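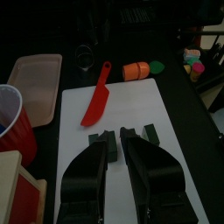 Montserrat Varela has spent most of her working life on windbreaks, the rows of trees and shrubs planted to slow the wind across farmland. She advises growers in the Collado valley, where the orchards sit on an open slope at 1,630 meters and the wind arrives from the northwest for much of the year. Her first point is that a windbreak should be planned as a set of solids and gaps before anyone picks a species. Three dark green blocks on a white board are enough to start that discussion: the blocks are the planting, the board is the field, and the argument is over the space between them.

"Growers ask me which tree," Varela says. "I ask how tall, how dense, and where the openings are. The species comes after that."

Height sets the length of the sheltered zone. Varela works in multiples of it, as most of the literature does. Useful shelter downwind of a good break extends to 10 times its height, and some reduction in speed can be measured well past that. A row six meters tall therefore protects a strip 60 meters deep. Growers who want to protect a wider field need a taller row or a second one.

Density is where she sees most of the mistakes. A solid barrier forces the air up and over, and it comes down again in a turbulent zone close behind. "You get a very calm strip right at the foot of it and then a mess," she says. "Fruit drops in the mess." She aims for a break that is a little less than half open when viewed from the front. The air that passes through moves slowly and keeps the faster layer above from dropping too early.

The Griltudel planting, which she designed for a cooperative of pear growers, runs to 3,728 meters of hedge in separate lengths. The main rows are alder, with hazel beneath to close the lower part. Alder trunks go bare near the ground as they age, and an open base lets a jet of air through at the height of the lower branches. Varela had the hazel planted in the same season as the alder. On an earlier site at Huritbridge it was added later, and 313 of the shrubs had to be replaced after they failed in the shade.

Gaps for machinery are a separate problem. Wind speeds up through an opening, and the first trees behind it take the damage. At Griltudel each access gap is set at an angle to the prevailing wind, with a short overlapping row behind it. The overlap costs land. One grower objected to losing a turning area and moved his gate to the lane side, which Varela considers a better solution than the one she had drawn.

Asked about roots, she is brief. Competition for water is real, and she leaves 13 meters between the hedge and the first pear row on the dry side of the slope. On the wetter side she allows less. Root pruning with a ripper is possible but has to be repeated, and she has seen it skipped often enough that she no longer relies on it in a plan.

She is also cautious about frost. A dense hedge across the bottom of a slope can hold cold air in the orchard on still nights. Two of the lower rows at Griltudel were left open at the base for this reason, at some cost in shelter. "You accept a bit more wind in October so that you have blossom in spring," she says.

Measurements are taken with cup anemometers on masts, one upwind and the others at fixed distances behind the row. Varela prefers a full year of readings before any thinning is decided, with leaf-off months logged separately. A deciduous break in winter is a different structure, and a young orchard still needs protection then.

Her current work is at Pisora, where the site is narrower and the soil is thin over rock. The rows there will be shorter and closer together. Planting holes have been opened on the upper terrace, and the alder stock is due once the ground has had enough rain.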